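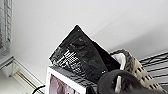
Wullow asked at the end of last session whether it wouldn't be simpler to write the motion out in code and skip the demonstrations altogether. For a single item in a fixed spot, yes. Once the item can be soft, shiny or leaning on its neighbour, the list of cases gets long very quickly, and a person with a hand controller already knows how to deal with most of them. That is the argument for this unit.

Unit 4: Teaching by demonstration

Two ways of showing the task

Hand guiding. You hold the arm itself and move it through the task while the joints are slack. The arm records its own positions. You feel contact directly, so you tend not to push too hard. The drawback is that your hands and sleeves can end up in the wrist camera's view, and the robot will never see those again when it runs alone.

Remote control. You stand back and drive the arm with a leader arm or a hand controller. The camera view stays clear of you, but you lose the feel of contact. Most beginners close the gripper too late and too hard. Go slower than seems necessary on the last part of the reach.

Either method is allowed for Assignment 2. Don't mix them in one set.

What gets recorded

Joint positions, gripper opening and the wrist camera stream, all on the same clock. The wrist camera matters most near the end of the reach. It moves with the gripper, so the whole view tilts and swings as you turn the wrist, and shelves that are level in the room come out on a slant. Leave the footage as it is. Rotating it to look upright breaks the match between what the camera sees and how the arm moved.

Crowded shelves

Wire racks and open baskets are harder than a bare table. Bars can catch a finger on the way in, and on the way out as well. Plan the exit before you start the approach - students regularly make a good grasp and then have nowhere to go. Soft goods such as knitted items change shape when touched, so no two attempts will match. Glossy packaging throws highlights that shift as the wrist turns.

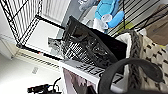 Lab procedure

1. Log in at the Skostton bench and check that the stop button works.
2. Move the arm to its home pose. Every demonstration starts there.
3. Record 20 demonstrations of one pick and place. Shift the item a little between runs.
4. Keep runs where you hesitated and recovered. Delete only those where the recording failed.
5. Copy the set to the MacLeish drive under your group folder before you leave.

Reading: Lalov course notes, the chapter on leader and follower arms. The lab is room 1538. Assignment 2 is due in October.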